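Apr 7, 2022

Pocket layout for the Piva pouch, second pass. Went back to loose items on the table because the paper templates were no help last time. They were all cut flat, and nothing people carry in a toiletry pouch is flat except maybe the wipes. Put the plaid cloth down first so the metal and the caps don't mark the tabletop and small things don't skate around.

Most of the pile is what came out of the sample drawer: white squeeze tube with the blue cap, blue wipes packet, the green one, pink one with the gray cap, metal link watch, gray cable, a few clear plastic bits. It was left as it fell for the first look, then sorted by which pocket each thing would want.

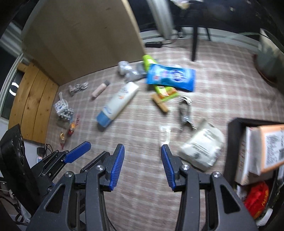
*Nusrat Siddiqui*

Starting point was the current Barua pattern, inside length 192 mm, one long mesh pocket on the back wall, two short ones in front. Total weight of the pile with the pouch was 423 g on the small scale. That's more than I wanted but the watch is a good part of it, and not everybody will put a watch in there. Leaving it in for now as the worst case.

Notes by item:

**White tube.** The big one. It's the item that decides the height of the back pocket. Goes in cap down without a fight, but the wide crimped end spreads the top binding and the zipper then runs over a bump. Cap up is worse, the tube wants to fall forward. Tried it on the diagonal and it closes clean, but then it eats the whole back wall. Would rather add depth to the gusset than length to the pouch. Cudov asked us to hold the outside length and I don't want to reopen that.

**Wipes.** Soft, so they fit nearly anywhere. The trouble is the sealed end, which catches on mesh. Needs a plain fabric pocket or a bound edge on the mesh. I went back and forth on putting it flat under the lid. Works fine until you open the lid all the way, and then it slides out toward you.

**Green one.** Slippery. Rides up out of a short pocket every time the pouch is turned over. An elastic loop holds it if the loop is snug, and the 16 mm elastic from the Zonby roll did that better than the narrower stuff. I only had a scrap, pinned and not sewn, so call that a maybe.

**Pink one.** Gets lost. It went to the bottom of the back pocket behind the white tube and I had to empty the pouch to get it out. Small items need their own place up front or people will do exactly what I did.

**Watch.** Link band is the problem. Closed up it makes a hard lump, laid open it scratches whatever sits next to it. Wants a lined pocket with a flap. I used a piece of the brushed lining folded over and tacked at the corners, good enough to see the size.

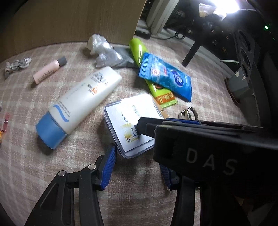 The cable is the other thing that never sits the same way twice. Wound in loops it springs open as soon as it's let go, and then it's wider than the front pocket. A loop of the same elastic would keep it wound, but that's two loops in a pouch that was supposed to have none – fine with me, sewing time will go up a little. I'd put the cable loop on the left side panel and the green tube loop on the right so the bulk is even.

Clear plastic bits and the crinkly pouch I left out of the layout. They can go loose in the main space. They weigh next to nothing and take whatever shape is left over.

What I'm changing on the pattern:

- gusset deeper, length stays
- back pocket in plain fabric, mesh only on the front
- left front pocket split in two, narrow side for the pink size
- lined flap pocket for watch or jewelry, right front
- elastic loops on both side panels

Open items:

- Zipper still drags at the corner with the white tube in. Could be the tube, could be my corner. The last sample had it too with less in it, so I suspect the corner.
- Cudov wants a price at 2000 pieces before they look at another sample. Need the new elastic length and the lining yardage for that. The old lining number is wrong, don't copy it from the Barua sheet.
- Check if the scrap elastic is the regular or the soft version. The roll label is gone.
- Mesh binding: try folded tape before ordering anything.

Sewn sample in May if the lining shows up. Pattern pieces are in the flat drawer, marked in pencil with a P. Please leave the tabletop items together in their tray when you're done with them, I want to run the next sample with the same set.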